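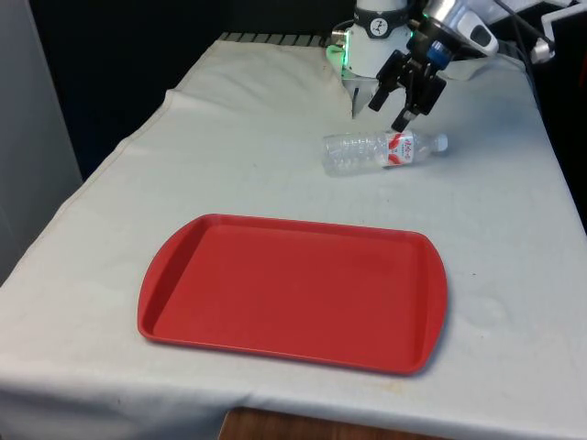
A red plastic serving tray on a cloth-covered table, with a bottle of water lying behind it.

A serving tray is a shallow, flat-bottomed carrier used to bring food and drink from one place to another, and it is surely one of the humblest and most useful things a kitchen can own. Most have a raised rim all the way around, which keeps cups and bottles from sliding off, and many rectangular trays have a handle at each short end -- sometimes cut into the side, sometimes formed by a rim that curves outward.

Plastic trays are light, cheap and easy to wipe clean, and for these reasons they are much loved in school lunchrooms and at family parties. In the town of Luscombe, the yearly supper held each September sets out 200 of them on long cloth-covered tables.

Wooden and metal trays are usually heavier, though many households keep one for company and a plastic one for every day.

See also: Tablecloth; Tea tray; Lunch tray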